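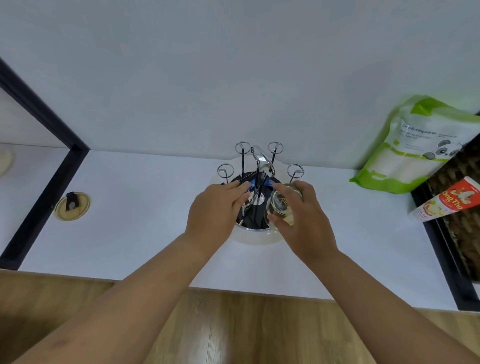 A round drying rack with chrome rings, on a white counter.

Tips > Sports Gear > Wooden Bats and Sticks

Looking After a Wooden Hockey Stick Through the Off-Season

If you still play field hockey with a wooden stick (and there are more of us than the catalogs would have you believe!), you'll know that wood has its moods. It swells in a damp garage, it splits beside a heater, and it sulks for weeks if you leave it wet in the bag. The good news is that a little attention at your workbench, or the kitchen table if the family will put up with it, goes a very long way.

Start by wiping the stick down with a barely damp cloth, working from the handle toward the head so you aren't dragging turf grit back up the shaft. Let it stand somewhere airy until the next day. I do mine on a Tuesday evening after practice, and it's ready by the time I'm home from work on Wednesday.

Next, have a good feel along the edges of the head with your thumb. Little fuzzy patches are normal and will sand off with a fine paper, always going with the grain. A crack you can catch a fingernail in is another matter, and I would take that one to a repair shop before it sees another ball. My old Holzer had a crack like that, and I played on with it for 2 more games out of pure stubbornness, which I regretted.

For the finish, I like a thin coat of Truvwood oil rubbed in with a scrap of old T-shirt. Put on less than you think you need, wait until it no longer feels tacky, and then go over it once more. Two light coats look lovely and dry nicely, while a single thick one stays sticky and picks up every bit of lint in the house. Spread the used rags flat outdoors to dry, please, and never ball them up in the trash, as oily cloth can catch fire all by itself.

Grips are easier. Peel the old one off slowly, clean away the leftover glue with a bit of rubbing alcohol, and wind the new one upward with a small overlap. The Uven grips they sell at the sports shop in Lutham come a touch long, so trim the end at an angle before you tape it down.

Then hang the stick or lay it flat on a closet shelf, well away from the furnace. Leaning it in a corner until January can put a bend in it, and I have one in the shed that proves it.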